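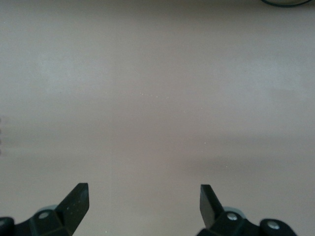
Estela Barrientos wrote in after the last issue to say that her crew keeps two sets of rules for the arms, one on the wall and one in people's heads, and that the second set is the one that gets followed. She asked if we could print ours. The version below took effect at the Louro lab on 2020-01-09 and replaces the sheet from July.

**Before a run**

- Clear the table of everything the task sheet doesn't list.
- Check the fingertips and the screws on both fingers. If a screw turns by hand, stop and tag the arm.
- Open and close the gripper once with nothing in it.
- Say "live" out loud before you enable motion, even if you think you're alone.

**During a run**

- Hands stay behind the table edge while either arm is enabled. An arm that is standing still counts as enabled.
- One person holds the stop button and does nothing else. No phone, no notes.
- If a part slips, let the move finish or press stop. Don't reach in to fix it.

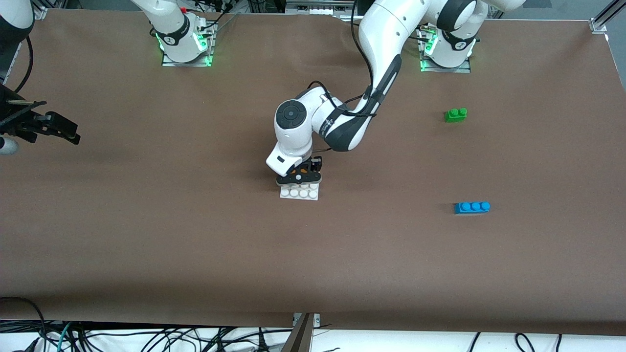
Who can change the speed limit? Only the person who signed the task sheet, and the change goes in the log before the next run starts.

**Service**

Gripper pads get swapped every 2,000 cycles. Skolik ran a set to 1,009 last fall and found wear on one side, so we now also look at them halfway. Cables get checked at the same time. Write the cycle count on the tag and not on the table.

The log has 111 entries under the old sheet, and 38 of those have no initials. Please initial yours. Ulises Saavedra will read through the log at the end of each month and send back any line he can't follow.

Comments on the wording can go to Ulises. The Eltinach site will switch to the same sheet once their new stop buttons are wired in.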